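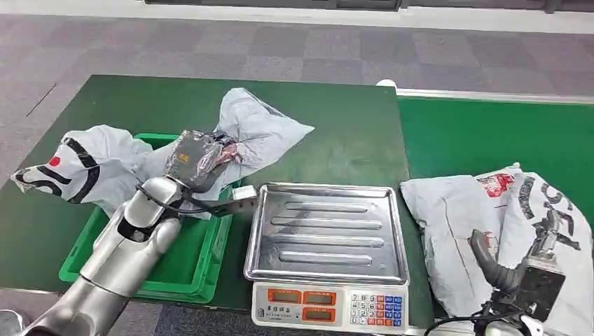 Most published figures on household plastic packaging start with somebody looking at it. A rater opens a bag or a bin, judges how much of what is there is film, how much is rigid and how much is something else, and writes down a share. Weighing comes later, if it comes at all. We think the confidence placed in those shares is too high, and flexible packaging is where the trouble is easiest to find. A white and pale gray mailer bag, crumpled and spilling over a green crate, takes up a great deal of the view next to the wrapped package above it, and a rater asked for a share of "plastic by appearance" has no agreed way of saying how much of that is material and how much is air. The rating sheets we have read treat the matter as settled by training. We have not found the evidence for that.

This section looks at the three sources most often cited in support of visual rating: the Clonau household survey, the Rerbridge bin trial and the scale that both of them used, known as the Górecki scale. We then turn to the Ultcombe repeat study, which is usually described as a confirmation of the other work and which, in our reading, confirms rather little.

4.1 What the scale asks for

The Górecki scale gives the rater a row of printed drawings, each showing a bin with a shaded part, and asks which drawing comes closest to the bin in front of them. It was written for garden waste. The drawings were carried over to packaging without change, and the guidance for packaging is a single added page. That page tells raters to "allow for looseness" in bags and film. It does not say by how much, or whether the allowance should be the same for a mailer bag as for the thin clear wrap around a food tray.

Garden waste settles. A heap of cut grass looked at in the morning and again in the afternoon will have dropped, and raters who work with it learn what a dropped heap looks like. Film behaves in other ways. It can be pressed flat and spring back, and it can trap a smaller item inside it so that the rater sees one object where there are several. A tool built on the first kind of material may still work on the second, but someone has to show that it does. The usual defense is that trained raters agree with each other. Agreement is worth having. It tells us that people who have been shown the same drawings in the same room tend to pick the same drawing, and it leaves open whether the drawing they pick has much to do with the weight of plastic in the bin.

4.2 The Clonau survey

The Clonau survey followed 84 households and had each bag rated by the same team. It is a careful piece of fieldwork in many ways. The collection rounds were kept regular, bags were kept closed until they reached the sorting room, and the raters were moved between streets so that no rater saw the same household all the time. Our complaint is with what was done afterward.

In all, 273 bags were rated, and the report gives the average film share for the whole set to a decimal place. The bags that were also weighed are described only as "a convenient subset." We asked for the size of the subset and how it was drawn, and the reply was that the records had been kept by street and could no longer be put back together. Without that, the decimal place means nothing. A subset picked at the end of a shift would tend to hold the bags closest to the scales, and those may well have been the last in, the smallest, or the easiest to lift.

There is a further problem with the heaviest bags. The report notes that film fractions weighed up to 700 grams, a number that has since been quoted in several places as though it were typical. It is the top of the range. A household that had just unpacked a delivery of furniture would reach it easily, and one such household would be enough to set it. The survey form had no line for recent deliveries, so we cannot tell.

We also doubt the claim that mailer bags were "reliably separated" from other film. The form had one box for mailers and one for wrap, and raters were told to place an item by its main use. But a package often comes wrapped in clear film inside an outer bag, and by the time both have been thrown away the link between them is gone. Printing helps, where there is some. A bag with bold black lettering on it is hard to take for anything else, while a plain one turned inside out could go in either box.

4.3 Clear film and the problem of glare

The Rerbridge trial tried to get around some of this by using photographs. Raters worked from pictures taken over the sorting table, which meant that the same bin could be shown to several people and shown again on another day. We agree that this is an improvement. It also brought in a new source of error that the trial report covers in two sentences.

Clear film is hard to see in a photograph. What the eye picks up is mostly the light coming off it, and the light depends on the lamps, the angle and how creased the film happens to be. Smooth film lying flat on a surface may hardly show. The same film once creased can look like far more material than it is.

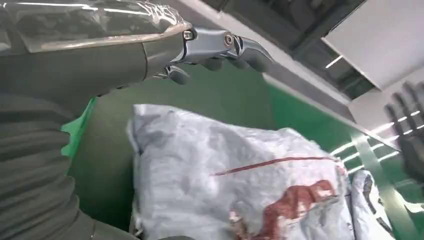 Figure 2. Clear plastic wrap, crinkled, under overhead light. The bright streaks follow the folds and creases.

The wrap in Figure 2 is easy to find where it catches the light. Asking how much of it there is, by weight or even by area, is another matter, and we would not trust our own answer. The Rerbridge raters were given an hour of practice with pictures of this general kind and were then scored against one another. They were never scored against a scale in the sense of a thing that weighs. The report says that the lighting was "standard for the room," which we take to mean that the lights were on.

One might reply that glare adds noise and that noise averages out over enough bins. We see no reason to expect this. If creased film is overrated and flat film is missed, the size of the error depends on how people throw film away, and that is likely to differ between homes. People who squeeze everything into a ball will look as if they use more than people who fold. A campaign that asks residents to flatten their packaging could then produce a fall in rated film with no change at all in what was bought or thrown out. The Rerbridge trial included just such a campaign, and reported just such a fall.

We do not say that the campaign failed. It may have worked very well. The trial as designed could not have told the difference, and the summary, which was what most readers saw, does not mention this.

4.4 The Ultcombe repeat study

Ultcombe is often brought up at this point, since it did put rated and weighed bags side by side. The published plot shows the two rising together, and the authors call the match "strong." We make three remarks on it.

First, large bags are heavy and look large. Any method, including a bad one, will separate a nearly empty bag from a full one, and a plot that runs across the whole range will show a rising line for that reason alone. The question that matters for policy is whether the method can tell apart two ordinary bags from two ordinary weeks. In the middle of the Ultcombe plot, where most of the bags lie, the points form a cloud.

Second, the weights were written on the tags before rating began. The authors say the raters were told to ignore them. We would have preferred tags with nothing on them.

Third, food residue was left on the film when it was weighed. This is common practice and saves time, but it pulls the weight upward for exactly those items, such as meat trays and their wrap, that raters are most likely to notice. Some of the match may come from this. A wash and dry of even a small share of the bags would have given an idea of how much, and the study had a sink.

4.5 What can be kept

It would be wrong to throw out visual rating on these grounds. It is cheap, it can be done on a curb on a Tuesday with a clipboard, and for rigid items such as bottles and tubs we have seen nothing that gives us serious worry. For a first look at a district it may be all that is needed.

For film, we would accept visual shares only when three things are reported with them: how the weighed subset was drawn, whether the items were rated as found or after flattening, and what the lighting was, in enough detail for another team to set it up again. None of the studies discussed here reports all of these. Until some study does, changes in film share of the size claimed at Rerbridge should be read as changes in how film looks to a rater, and the town-level estimates built on Clonau should be quoted without the decimal place.

Our own weighing protocol, described in the next section, is slower and has faults of its own. The drying step in particular gave us trouble with thin wrap, which clings to the rack and tears when pulled, and some small pieces were lost that way.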